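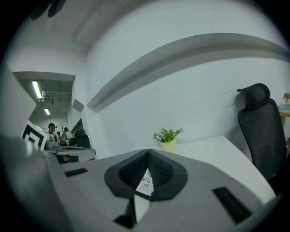

作業ノート / 安全保障・港湾アクセス班

2021/03/16

午前、プルルデール港の寄港協定まわり。昨日の続きから。

協定の改定案、第四条の文言がまだ読めない。「補給および人道目的の寄港」と「それに準ずる活動」。この「準ずる」が曲者。旧協定では燃料・水・食料と列挙だったのに、改定案で列挙が消えた。ウマリ側の交渉団が消したのか、ザダローラ側が消させたのか、公開資料だけでは分からん。国会の委員会議事録に当たる。ウマリの議事録は検索が弱い。「寄港」で引くと漁船の記録ばっかり出る。「入港許可」「外国公船」で引き直すこと。

通報データ、クリーニング後で3689件。ここから海軍艦艇と海警系を抜き出す。船種コードが途中で変わってるので、旧コードの「公船その他」に両方混ざってる。手で見るしかない。自分が前半、ジョマルが後半。

メモ:通報データの「目的」欄は自由記述。「補給」「補給等」「補給 他」が全部別扱いになってた。まとめた。ただし「他」付きは分けておく方がいい気がしてきた。協定の「準ずる活動」と対応するかもしれないので。→ 元に戻した。列名は purpose_raw のまま触るな、purpose_clean の方だけ書き換え。(先週これで一回壊した。自分です)

読んだもの
・ザダローラ外務省の説明文書。英語版と原文で第四条のニュアンスが違う。英語版は may、原文は義務に近い言い方。引用は原文から。
・ウマリの野党の質問主意書。質問は鋭いが答弁が定型。「個別の寄港については相手国との関係もあり差し控える」が延々。
・スヴウッド研究所の報告書。面白いけど脚注が弱い。「複数の当局者」だけで肝心の所を済ませている。数字は使わない。

スヴウッドの主張は、寄港が増えたのは協定改定の前から、つまり改定は既成事実の追認だった、というもの。筋は通る。うちのデータで確かめられるはずの話なので、ちゃんとやる。月別に並べて、改定案の公表前後を見る。問題は通報制度自体が途中で義務化されてること。義務化前は出さない船が多かったはずで、見かけの増加がかなり混ざる。ここを飛ばして「増えた」と書いたら査読で死ぬ。

対策案
1)義務化後だけで比べる。期間が短い。
2)港湾局の水先案内の記録と突き合わせる。こっちは昔から全船。ただし紙。
3)衛星画像。予算なし。却下。

2)で行きたい。アメリコ・レイタンさんが港湾局の文書室に話をつけられるかもと言っていた。閲覧申請の様式を送ってもらう。複写は1回70枚まで。何往復すればいいんだ。デジカメ持ち込み可かどうかも聞く。

昼。食べながら聞き取りメモの整理。

聞き取り対象、いまのところ13人。内訳は偏ってる。元官僚が多い、港で働いてる人が足りない。荷役の組合にもう一度連絡。前回は代表番号にかけて、折り返しがないまま。今度は支部に直接。あと漁協。漁協は寄港時の航行制限でいちばん文句を言ってる側なのに、一人も入ってないのはまずい。

聞き取りで出た話で気になったもの。名前は伏せる、コード番号のみ。

・04番。「岸壁の優先使用」は協定本文ではなく附属の運用了解に書いてあると。運用了解は非公開。存在自体は答弁で認めてる(議事録を探すこと、たぶん予算委)。
・07番。ウマリ側は港の浚渫費の分担と引き換えに第四条を飲んだ、という見方。裏は取れてない。浚渫の予算書を見る。着工の時期が合うかどうか。
・09番。ザダローラ国内でも外務と国防で温度差。国防は常時アクセスが欲しい、外務は隣国を刺激したくない。よくある話だが、04番の運用了解の話と合わせると意味が出るかも。
・11番は話が大きすぎる。大国間競争の歴史を一時間聞いた。面白かったが使えるのは最後の五分。
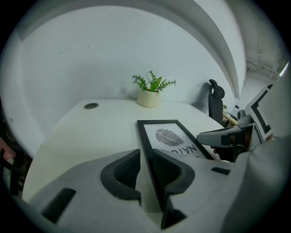
ロルナ・ディマクランガン:そこ、浚渫費と第四条を「引き換え」と書くのは早いと思います。予算要求の方が交渉開始より先に出ていたら話が逆になる。先に時系列を一枚作ってください。

はい。時系列つくる。彼女の言う通りで、07番の話が面白いのでつい引っ張られた。予算要求の提出時期、交渉開始の公表、改定案の仮署名、議会提出。この四つの前後関係だけでも先に固める。表にして共有フォルダの「時系列」に置く。仮署名の時期は双方の発表が微妙にずれてるので両方書く。

午後、班の打ち合わせ。ディヴィナ・マナロさん司会、自分が記録。以下走り書き。

論点A 「常時」と「随時」
政府は「随時の寄港であって常駐ではない」と言う。では何日いたら常駐か。定義がどこにもない。ロヘリオ・マナラスタスさんは、日数より「入れ替わりで常に一隻いる」状態を見るべきという意見。賛成。一隻ごとの滞在日数の平均だと、短い寄港を切れ目なく繋いだ場合を拾えない。岸壁に公船がいた日の割合を出す方が良い。通報データには出港日が抜けてる行があるので、そこの処理が要る。抜けてる行を捨てると長期滞在の船から消えていく疑い(出港していないから空欄、のケース)。捨てるな。

論点B 住民の受け止め
地元紙の世論調査は回答500。設問が誘導ぎみ。「地域の安全のための協定に賛成ですか」って、そりゃ賛成が出る。別の調査だと聞き方が「外国軍艦の寄港拡大」で、逆の結果。どちらも本文では数字を出さず、設問文を並べて注に入れることにした。ジョマルは本文に出したがったが、押し切られた。自分はどっちでもいい。

論点C 第三国の反応
ここは弱い。公式声明は集めたが、声明だけだと全員が「懸念」か「留意」しか言っていない。実際の行動、例えば漁業協議の延期とか、共同訓練の規模とか、そっちを見ないと。延期の理由は大体「日程の都合」と発表されるので、これも断定できない。書き方に注意。「延期された」まで。「報復として」は書かない。

論点D 題名
「準ずる活動」をそのまま題に使いたい。ディヴィナさんは、読者に伝わらないから副題に回せと。保留。

決まったこと
・水先記録の閲覧申請はアメリコさん経由、自分が書類を書く
・出港日欠損の処理はロヘリオさん。方針を先に一段落で書いてから手を付ける
・船種の手作業判定は二人で別々にやって突き合わせ。不一致は三人目
・本文の国名表記は統一。「ザ国」「ウ国」みたいな略は禁止(自分のメモでは使う)
・11月の研究会に出すかは、水先記録が見られるかどうか次第

打ち合わせの後、ロヘリオさんと廊下で少し。そもそも寄港の数を追うことにどれだけ意味があるのか、という話。彼の考えでは、抑止として効くかどうかは来た回数より、いざという時に入れるという約束の確かさの方。それは分かる。でも約束の確かさは外から測れない。測れるものを測って、測れないものについては測れないと書く。それでいいんじゃないか、と答えたが、帰りにまた考えた。ウマリの側から見ると、約束が確かになるほど断る余地が減る。協定の改定で本当に動いたのは、頻度ではなく断る手続きの方かも。旧協定は寄港ごとに事前同意。改定案は「通報」。同意から通報へ。第四条ばかり見ていたが第六条の方が大事な可能性。

→ 第六条を新旧対照で起こす。今日やる。

やった。旧第六条「事前の同意を得るものとする」、改定案「事前に通報し、異議のある場合は協議する」。異議の期限は七日。七日過ぎたらどうなるか書いてない。黙示の同意と読むのが自然だが、答弁では「そのような趣旨ではない」。では何なのか。ここは章を一つ立てる価値ある。

夕方、船種判定の続き。前半の三分の一くらいで目がしょぼしょぼ。測量船をどうするか決めてなかった。海軍所属の測量船は入れる、民間委託は別フラグ。判定基準のファイルに追記しとく。病院船も同様、人道目的の寄港の議論と直に関わるので独立のコードにする。
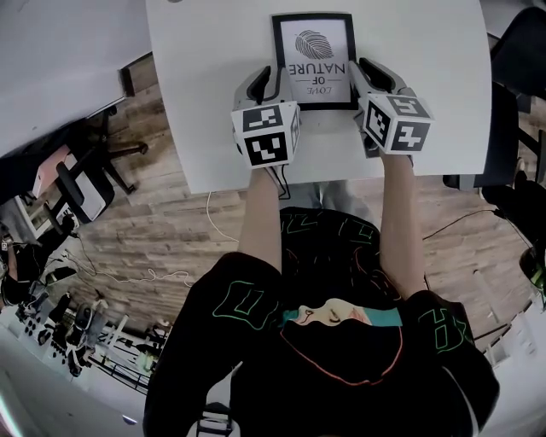
最終更新:2021年11月

(追記分)

水先記録、結局見られた。アメリコさんに感謝。デジカメは駄目、複写のみ。湿気でページが張り付いてる年があり、そこは欠測として扱った。

突き合わせてみると、義務化前の通報漏れは思ったより海警系に偏ってた。海軍艦艇は義務化前からわりと真面目に出している。なので全体で見た「増加」のうち海警系の分はあまり信用できず、海軍艦艇だけで見ると増え方はずっと緩やか。スヴウッドの「追認」説は半分くらい残る、という言い方になるか。本文ではもう少し丁寧に書く。半分とかは書かない。

時系列の件。浚渫の予算要求は交渉開始の公表より先だった。ロルナさんの指摘が当たり。ただ公表前の非公式協議がいつからか不明なので、引き換え説を否定もできない。07番の発言は引用せず、両方の読み方がありうるとだけ。

第六条の章は自分が初稿。黙示の同意の扱いは国際法の人に見てもらう。出港日の欠損はロヘリオさんの案で、次の通報か水先の離岸記録まで在港とみなす上限値と、翌日出港とみなす下限値の両方を出す。幅が広くて格好悪いが仕方ない。

漁協はまだ。支部長が代わって一からやり直し。

未処理
・予算委の議事録で運用了解に触れた答弁、ページ番号
・病院船コードの再チェク
・題名

コメント

ジョマル・バレド
船種の不一致分、三人目の判定が終わってます。フォルダの名前が旧のままなので気をつけて。測量船はやっぱりもめました。

ディヴィナ・マナロ
第六条の七日ですが、起算日が通報の発出なのか受領なのかで変わりませんか。改定案の原文だと受領に読めます。連休を挟むと実質かなり短くなるはず。

名無し
外から読んでます。旧協定の第六条も、運用では包括同意で済ませていた時期があったと聞きました。条文の比較だけだと変化を大きく見積もりすぎるのでは。

ロヘリオ・マナラスタス
上の方の包括同意の話、出典があれば教えてください。下限値の計算は直しておきました、前の版は同日出入港を二重に数えてました。すみません。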